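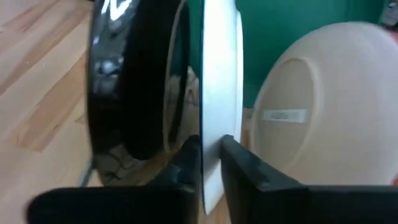 *Fig. 1. White plate on edge between a glossy black bowl and a cream bowl with its label still on the base.*

**Housewares Handling, Unit 5: Plates and Bowls on Edge**
Handout, Aug 25, 2026. Bring it back next session, preferably without gravy on it.

Last unit covered stacking flat, a method everybody already knew and half the room still got wrong. This unit is about dishes standing up. Read the notes before the practical, as the practical uses the good Pekatard plates and the department has feelings about them.

## 1. Which way is it facing?

A plate seen edge-on is a line with a slight bend in it. The bend is all you have to go on. The hollow side is the face, the bulging side is the back, and in a mixed rack every face should point the same way. Check this before you load the next piece. Checking after you have loaded 45 of them is also possible, and I have watched it done.

Bowls are easier. In Fig. 1 the black bowl opens toward the plate and the cream one has its back to us, foot ring and all. If you can see a foot ring, you are looking at the underside. Please write that down; it was worth points in April and went largely unclaimed.

## 2. The foot ring

The raised circle on the base is what a bowl stands on when it is the right way up. On its side it does nothing useful, and the bowl will roll if you let it. Three consequences for handling:

- Hold a bowl by the wall, with your thumb outside the rim.
- Don't hook a fingertip under the foot ring. It feels secure for as long as the bowl is light.
- Run a thumb around the ring before shelving. Rough rings scratch whatever is under them, and the Troreck tables were refinished this summer at a price I was shown twice.

## 3. Glossy and matte

Glossy black shows you the room, the lights and, if you lean in, your own expression. It is poor at showing you chips. Tilt the rim until the glare slides along it; a break in the glare is worth a closer look. Then do it again from the other side.

Matte cream has no glare to help you, so use the pad of a finger and go slowly. Gray marks from cutlery will usually come off with a mild paste cleaner. Cracks will not, though a surprising amount of effort goes into trying.

## 4. Labels

Leave base labels on until the piece has been entered in the Dagdag log. If the printing is too faint to read, enter "label present, not legible" and move on. Do not guess. The log currently holds 600 entries, and an inspired guess is very hard to find among them later.

After entry, peel from one corner. Warm soapy water for the residue. No blades, including small ones, including yours.

## 5. For the practical

Each bench gets one Ratidier rack and a mixed crate. Load plates first, then bowls, larger pieces at the ends. Leave enough room to lift any one piece without dragging its neighbor along for the trip.

Written part, 400 words at most: describe how you decided which way each piece faced, and what you did about the ones you got wrong. "None" will be checked against the rack.

Aprons are on the hooks by the sink. Take rings off first.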